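Jedlow large work table, brown top: three months in
Jul 8, 2023

I put off buying a proper table for much longer than I should have. For years I made do with a folding one from Grukum, which was fine for birthday parties and not much else, and which had a wobble that no amount of folded cardboard would cure. When it finally gave up in April I told myself I was going to get something big and solid and stop looking at tables for the rest of my life.

The Jedlow was not my first choice. I went back and forth between it and a Bassi with a lighter top and prettier legs, and I very nearly ordered the Bassi, but the thought of every crumb and pencil mark showing on a pale surface put me off. Vudeck had the Jedlow for $104 more than I meant to spend, delivery included, and I sat on it for a week and then gave in.

It comes in two boxes, and the bigger one is a real brute, so do have a second person on hand. Putting it together took me a whole evening. The instructions are clear enough until you get to the leg brackets, where the drawing seems to show the thing from underneath and from above at the same time. I had one bracket on backward before I noticed. The screws are good ones, though, and there were 5 spares in the bag, which I have put somewhere so safe that I will never find them again.

What won me over was the size of the top. I can have a drink, a bowl and a plate out and still have plenty of room to get on with something. The brown is a nice everyday brown, warm without going orange, and it has a soft shine to it. How strong the shine looks depends a lot on your lights — under ceiling panels it picks up more reflections than I expected from the photos on the store page. 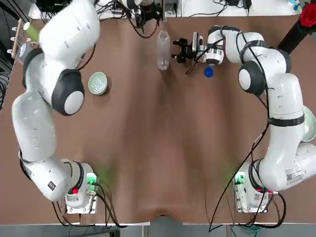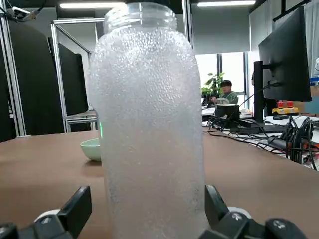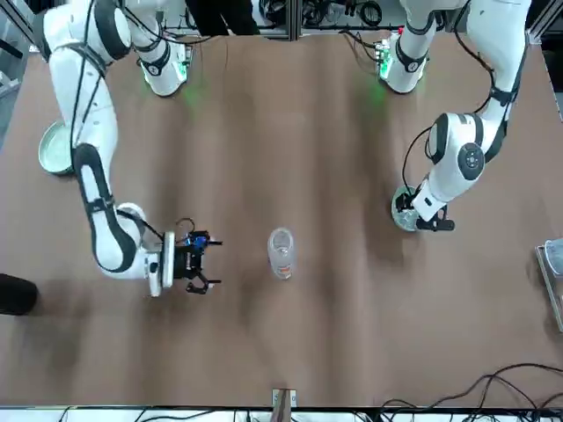 The brown top, with a plastic bottle standing on it each time.

I was nervous about the finish at first and followed everybody around with coasters, which made me very popular. I have relaxed since then. I left a glass of iced tea out overnight in May, and the ring it made wiped off in the morning with a damp cloth and a drop of dish soap. Greasy fingerprints take a second go. I did manage one small scratch by dragging a pottery bowl with a rough foot across it, and you can find it if you bend down and catch the light, so I would lift things like that and not slide them.

The wobble question, which is the one I would want answered: no, it doesn't, but you do have to tighten the legs again after the first couple of weeks. Mine had loosened just enough to creak. A few turns with the little wrench and it has been quiet ever since.

I do have grumbles. The front edge is squarer than I would like if you rest your forearms on it for long. There is no hole or channel for cords anywhere, so they have to go over the side, and at this price I think a simple grommet would have been a kindness. And Vudeck took eleven days to answer my email about the bracket drawing, by which time I had been eating supper on the thing for over a week.

Would I buy it again? Yes, I would, and I have already been eyeing the matching bench. If you have the floor space and a friend to help with the big box, I think you will be happy with it. Measure your doorway first, mine cleared it with barely a finger's width to spare.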